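The One-Touch Rule and My Sweaters

Print this post | E-mail this to a friend

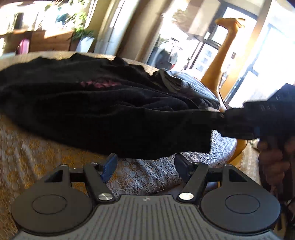
I have now given the one-touch rule the whole of March, and I'm not convinced. The rule, for anyone who has been spared it, says you pick up a piece of clothing once and don't put it down until it's where it lives. Fine for socks. Knits are another matter, and the black one bunched up on top of the lace doily is a fair sample of where mine end up, with a grey shiny thing half underneath it and a bit of pink patterned lining poking out of a fold. How do you touch that once? You have to shake it out, find the sleeves and decide if it's going back in the drawer or into the wash. I make that three touches before any folding.

Colm Brennan swears by the rule and sent me the Vaher folding guide to go with it. It runs to 44 pages. I read 12 of them. The method wants every sweater folded into thirds and stood on end like a file folder, and it assumes a sweater that will stand up. Fuzzy ones slump. Mine did, anyway, and I gave them two weeks.

Then there are the Kirkis drawer dividers, which I did not buy. I measured my drawer and the dividers would have eaten a good part of it.

What I'm keeping: fold knits flat, heavy ones at the bottom, and stop when the drawer shuts without leaning on it. My mother did it that way and never had a guide.

The doily could use a wash too, while I'm at it.

Print this post | E-mail this to a friend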